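**PARA DIVULGAÇÃO IMEDIATA**
Diverham, 23 de janeiro de 2026

# Edições Villalobos publicam índice bíblico do Sermonário de Dukwood

As Edições Villalobos anunciam a publicação, em março, do *Índice Bíblico e Temático do Sermonário de Dukwood*, obra de referência em dois volumes que descreve e indexa os 216 sermões conservados no Arquivo Stukine. O trabalho foi coordenado por Lucinda Villanueva, com revisão filológica de Amos Pettigrew e notas de Signe Kvaran às passagens citadas em hebraico e grego.

O Sermonário reúne textos de pregação dominical e de dias festivos, copiados por várias mãos em 11 cadernos. O conjunto era até agora consultado através de uma lista manuscrita, ordenada pelo primeiro versículo citado em cada sermão. Essa ordenação ocultava grande parte das referências: um sermão sobre o filho pródigo (Lc 15, 11-32) que abrisse com uma citação de Oseias ficava arrolado apenas em Oseias, e quem procurasse Lucas não o encontrava.
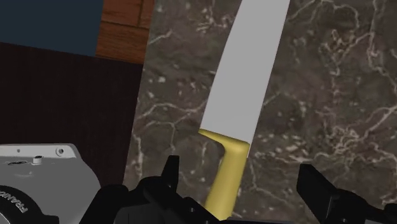 *Faca de cozinha com cabo amarelo-dourado sobre bancada de mármore castanho-escuro. Imagem gerada por computador.*

## Conteúdo dos volumes

O primeiro volume, com 312 páginas, contém o índice bíblico propriamente dito. As entradas seguem a ordem dos livros no cânone e, dentro de cada livro, a ordem dos capítulos e versículos. Cada entrada indica o caderno, o fólio, a posição do sermão na sequência original e o tipo de ocorrência, segundo uma classificação de uso interno:

- **citação literal**, quando o texto reproduz o versículo com variação apenas ortográfica;
- **citação adaptada**, quando há alteração de pessoa, tempo verbal ou ordem sintática;
- **paráfrase**, quando o sentido é identificável mas a formulação é do pregador;
- **alusão**, quando a referência depende de uma imagem ou de um nome próprio.

As alusões foram incluídas apenas quando dois revisores chegaram, em separado, à mesma passagem. Os casos rejeitados figuram em apêndice, com a leitura proposta por cada revisor. A numeração dos Salmos é dada na forma hebraica, com a correspondência da Vulgata entre parênteses — opção que obrigou a reverter as indicações marginais dos copistas, que alternam entre os dois sistemas sem aviso.

O segundo volume apresenta o índice temático, o calendário litúrgico reconstituído e a descrição material dos cadernos. Os temas foram agrupados em torno dos termos usados nos próprios sermões. Assim, «misericórdia» e «compaixão» têm entradas distintas, com remissão recíproca, e o mesmo sucede com «penitência» e «arrependimento». O calendário atribui a cada sermão o domingo ou a festa a que se destinava; nos casos em que o copista não deixou rubrica, a atribuição baseia-se na perícope e vem assinalada com asterisco.

## Critérios de edição

A equipa optou por não normalizar a pontuação nos excertos transcritos. As abreviaturas foram desenvolvidas em itálico e as lacunas assinaladas por parênteses retos. Nos cadernos em que a tinta atravessou o papel, a leitura foi feita sobre o original e sobre reprodução, e as divergências entre ambas constam do aparato.

Um problema particular foi colocado pelos sermões do Advento, transmitidos em duas redações. A mais breve omite quase todas as citações de Isaías e conserva as dos Evangelhos; a mais longa acrescenta, antes da exortação final, um comentário seguido a Is 40, 3-5. O índice regista as duas em separado e não toma posição sobre a precedência. A introdução expõe os argumentos paleográficos disponíveis e remete para um estudo autónomo, em preparação.

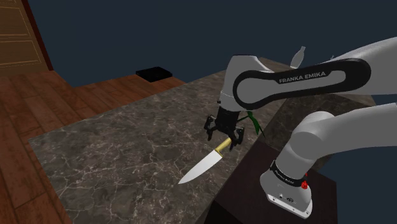 Shoshana Rosenthal considera que a separação entre citação adaptada e paráfrase é a parte mais útil do índice e também a mais discutível. Em seu entender, há sermões em que o pregador cita de memória, e nesses casos a fronteira entre as duas categorias depende da versão bíblica que se suponha ter diante dele; teria preferido que cada entrada indicasse a versão usada para comparação.

A coordenação respondeu a esta observação na introdução ao primeiro volume, onde se enumeram as versões cotejadas e se explica que a identificação caso a caso só seria possível para uma parte dos cadernos. «A indicação sistemática daria uma aparência de certeza que os textos não autorizam», escreve Lucinda Villanueva.

## Destinatários e utilização

A obra destina-se a investigadores de história da pregação, a faculdades de teologia, a seminários e a bibliotecas diocesanas. Pode ser usada sem acesso aos manuscritos, visto que cada sermão é acompanhado de um resumo e da transcrição do íncipit e do éxplicit. Os resumos são da responsabilidade de Vernon Paquette.

O texto integral dos sermões não faz parte desta publicação. A consulta dos cadernos continua sujeita a marcação prévia no Arquivo Stukine, e os pedidos devem passar a indicar a cota nova, atribuída durante a indexação. Uma tabela de equivalência entre cotas antigas e novas encerra o segundo volume.

Os dois volumes são vendidos em conjunto, encadernados. As errata serão publicadas na página da editora.

**Contacto para a imprensa**
Edições Villalobos — Gabinete de Comunicação, Diverham
Exemplares para recensão mediante pedido escrito, com indicação da revista e do nome do recenseador.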